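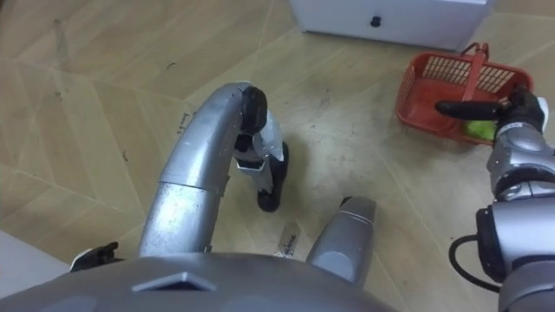
Head cam, looking down past the torso at the red basket, right hand on it.

Getting a humanoid to kneel and grab a basket off the floor
by Zoriana Yatsenko
Posted August 28, 2023

I've had a bunch of messages since my July post asking how I do the kneeling setup, so I finally wrote it down. If you've only ever done tabletop stuff with your robot, floor work is a whole different animal (and so much fun once it clicks!). You need a robot with knees that can take the weight, a couple of clear yards of floor, and an evening or two.

What I use

The motion planner is Karnano, the hand controller is Detero, and I log everything with Cleltance because I forget what I changed about ten minutes after I change it. Any planner that lets you pin both knees as contact points should do fine. For the target I'd start with a basket that has a handle and a good thick rim. Boxes with flat sides are miserable down there.

Step 1: Get the cables sorted

Do this before you power up. Overhead lines go up and over the head with enough slack for the robot to drop all the way down and lean. Anything that runs along the floor should leave from behind the feet. I had mine in front for weeks and kept kneeling on it, which is a great way to buy a new cable.

Step 2: Kneel slowly

Run the kneel with nothing to grab. I send it as 2 moves, a crouch and then the fold. My first script tried to do the whole thing in one swoop and the knees came down like a dropped toolbox. In Karnano I set the descent time to 515 in the ramp field and I haven't touched it since. Turn off balance stepping once both knees are down, or it'll try to stand up on you halfway through a reach.

Step 3: Check what the head can see

Now tilt the head down and look at the feed. You'll get a lot of torso and leg, that's normal. What you want is the whole basket opening plus the hand. If a thigh is covering it, scoot the basket outward on the side you're reaching with and look again. I keep a second camera on a stand across the room too, mostly so I can see how far the body is leaning.
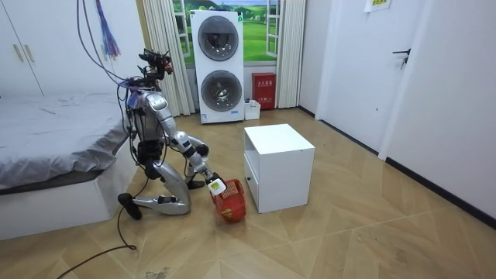 Down on its knees by the bed, with the gripper on the basket rim.

Step 4: Reach and close

Keep the other arm tucked in tight. I used to stick it out for balance, and it whacked furniture about every third run. Bring the reaching hand in above the rim, stop, then lower it. Close on the rim first and leave the handle for later, handles flop around and the rim stays put. My Detero grip limit is 300. Go lower if your basket is thin plastic and you see the side start to bow.

Step 5: Small pulls only

Try sliding the basket an inch toward the knees before you go for a lift. If the torso rocks, your knees are too close together. Open them up a bit and go again from Step 2 (yeah, I know, but patching it mid-pose never worked for me).

My log is up to 1,194 entries now, and an embarrassing number of them just say "knees again." The Carhuamaca wrist mount gets its own post, I'm still fighting with the screws on that one. If your robot won't get past Step 2, leave a comment with your ramp setting and I'll take a look.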